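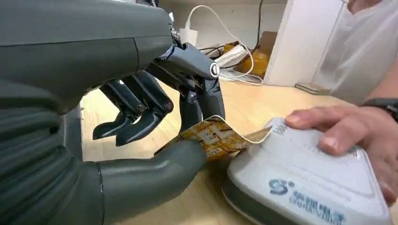 Fig. 1 Yellow card held against the reader, with a human hand steadying it.

Home Modules Handouts Staff Contact
Search this site

Session 4 – When the hand stops listening

I promised you a proper fault this week, so we're doing the Ollden one. The task sounds dull: hold a travel card on a reader, then take hold of a pole. We'd done almost 100 taps before anything odd turned up, and by then I'd stopped watching the fingers and was only listening for the beep (please don't copy me on that).

What went wrong was the thumb. The software said it was pressing, the motor said it wasn't, and the controller believed whichever message came in last. Korkor Annan spotted it in the log, 1,921 lines of it, while I was still blaming the card. 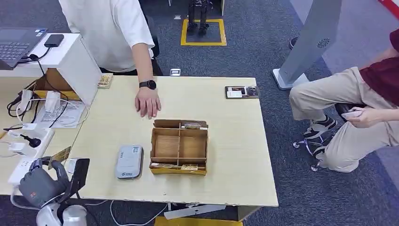 So before you touch any code, write down what you saw and what you heard. Then save the log, because a restart wipes it – I lost two good ones that way in May. Only after that should you power down the arm.

Now the pole. A muddled thumb on a card means a missed tap. A muddled thumb on a pole is a safety matter, as the arm may pull with a grip it hasn't got, or hang on when you've asked it to let go.

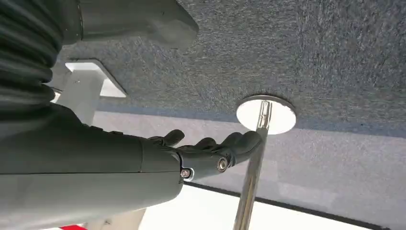 Fig. 2 Fingers partly open next to the pole.

Our fix was to make the controller wait until both messages agree, and to stop the arm if they don't. It's slower, and I still think it's right! Garcia's notes on stale readings are on the reading list and worth your time.
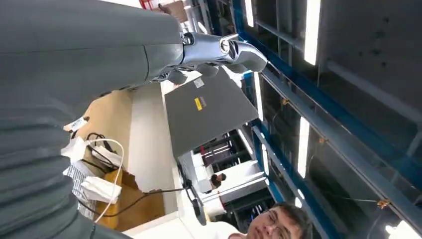

Gifty Kyei
Lecturer, Robotics and Automation, Arville

For next time, find the 3 places in the Ollden log where the messages disagree. Mark the first one that should have stopped the arm and bring your stop rule, written in plain words, to the lab.

12 shares 2 comments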